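Kenus Adds Hinged Storage Box to Small-Goods Line

Mar 26, 2020

Kenus has added a hinged storage box to its line of small household containers, the company said in a product notice sent to dealers. The box is sold under the name Dureck and is meant for desk supplies, sewing items, first-aid goods and similar loose articles. It goes to stores in June.

The Dureck is a one-compartment plastic box with an attached lid. It closes with a latch at the front and can be carried with one hand when shut. The first color is a pale pink. A gray version is planned but has no release date.

According to the notice, the hinge is rated for 400 open-and-close cycles under a light load. The company tested 50 boxes from the first production run. On 3 of them the latch failed to hold when the box was tipped on its side, and the latch tab was made slightly thicker before the second run. Boxes from the first run will not be sold.

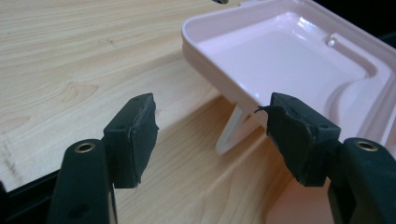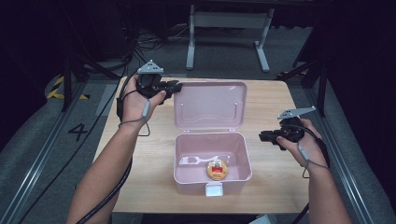
Clive Holroyd, product manager at Kenus, said most of the design time went into the lid. An earlier version stopped short of upright and tended to fall shut while the user was reaching inside. The hinge stop was moved back, and the lid of the current version stays up without being held.

"If the lid comes down on your wrist each time you reach for a bandage, you stop using the box," Holroyd said. "We changed the stop angle twice. The second change fixed it."

The lid is molded with a curved handle recess, and the latch tab is white. Holroyd said the tab was molded in a second color so that it can be found quickly and replaced if it breaks. Spare tabs will be sold in packs through the same dealers. No tools are needed to fit one.

The floor of the tub has no dividers. Kenus considered a fixed divider and dropped it after dealers reported that buyers of its older Tesex box often cut theirs out to make room for larger tins and bottles. A lift-out tray for the Dureck is being drawn up and may be offered later as a separate item.

The plastic has a smooth finish and can be wiped with a damp cloth and mild soap. The notice advises against putting the box in a dishwasher or washing it in water above 70 degrees Celsius, as heat can warp the lid and keep the latch from lining up. Solvent cleaners should also be avoided.

The Tesex box will stay in the line until present stock is gone. Its latch parts do not fit the Dureck. Dealers can place first orders now, and prices will be listed in the next catalog.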